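Hauswirtschaft, Einheit 5: Schuhe im Eingangsbereich

Offene Regale aus Metallstäben lassen Luft an die Sohlen. Nasse Schuhe trocknen zuerst auf einer Matte und kommen danach ins Regal. Zwischen Regal und Fenster bleibt ein Durchgang von mindestens 30 cm.

Schwere Paare gehören nach unten, leichte Sandalen und Hausschuhe nach oben. Vor dem Einräumen die Stäbe feucht abwischen.

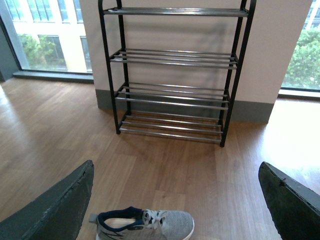
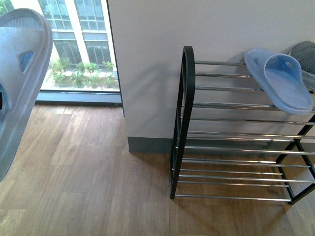
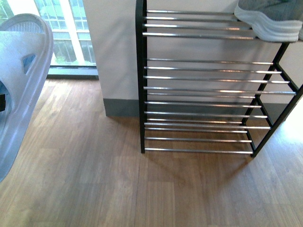
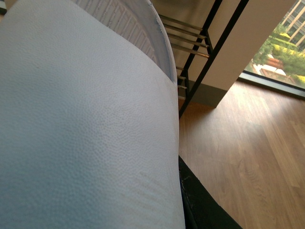 Aufgabe bis zur nächsten Einheit: das eigene Regal ausmessen und einen Belegungsplan für 5 Paare zeichnen. Maße in cm angeben.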